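Minimum standoff over bare work surface: fixed value or per surface?
Board: Cell Practice and Standards
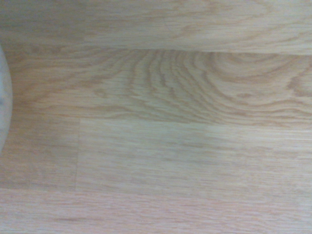 Wrist camera view at low standoff, wood-grain surface, fingertip at left.

sirk_cell2
Our draft cell rules have one line on approach height: "slow to creep speed before the fingertips reach minimum standoff." No figure given. Ladan Salehi wants a fixed number for all benches. I would set it per surface. Grain and plank joints are fine to look at from this close but there's a ridge along the upper strip, and a single height assumes a flat bench.

brurkard_ops
Fixed number. Per-surface tables go stale the first time a bench gets swapped. Take the highest point on the bench, add your margin, write that down.

tolstack
Disagree. If you zero on the high strip you lose reach on the lower ones, and thin parts get missed. We log a touch-off on each level. Takes 2 minutes.

brurkard_ops
Two minutes per bench per changeover. We have 93 benches.

sirk_cell2
We have far fewer. Does anyone put the camera in the rule as well? The grain goes soft at this range, and the pale strip washes out where the light reflects.

L_Salehi
I'd keep vision out of the height clause. Put it in a separate one: no depth reading from the wrist camera accepted below its rated working distance. The height then comes from the arm's own position and the touch-off.

tolstack
Agree with that. Also cap the creep speed in the same clause, or people will raise it in March when the backlog builds up.

brurkard_ops
Fine on vision. Still want one number for height.

sirk_cell2
Draft 2 will have a fixed default, with per-surface values allowed if a touch-off is logged. Vision moves to its own clause. Comments to Barış Bilgin please, he holds the master copy.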